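Rust spots on a table saw top after one damp month

posted by hultard_shop in Garage and Basement Workshops

The cast iron top on my Zervas saw has picked up orange freckles along the left wing. The garage is unheated, with a slab floor and one window. I wiped the top with paste wax in June and have not touched it since. Do I need to sand the whole thing, or can I spot treat it? I would like to keep the factory grind if possible.

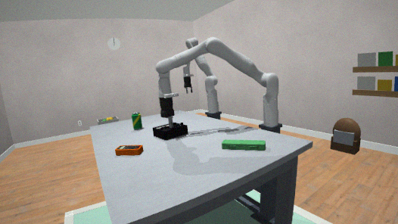 2 min read

bromley_tools
Spot treating is fine if you cannot feel the rust with a fingernail. Use a gray abrasive pad with light oil and work in the direction of the grind marks. Wipe with mineral spirits until the rag stays clean, then wax. Stay away from 200 grit paper. It cuts too fast and leaves a dull patch. If a stain remains after the pad, leave it alone. It does not affect the cut.

Skakden Pete's Garage
just use wd and a rag, works for me. mine is 15 years old

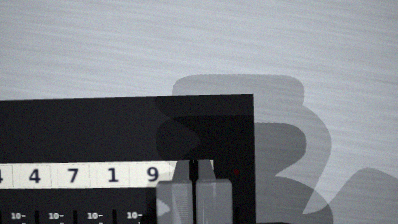
How often should the top be waxed in a damp garage?
Every month in the humid part of the year, and again after any job with wet or green lumber.

dry_slab
The pad method above is correct, but the air is the cause. Bare iron sweats when a cold top meets warm damp air, usually in the morning. Put a cover directly on the iron with no gap, and run a dehumidifier if the door seals well enough to justify one. Do not store cardboard or a damp glove on the top. Both will leave an outline by Saturday.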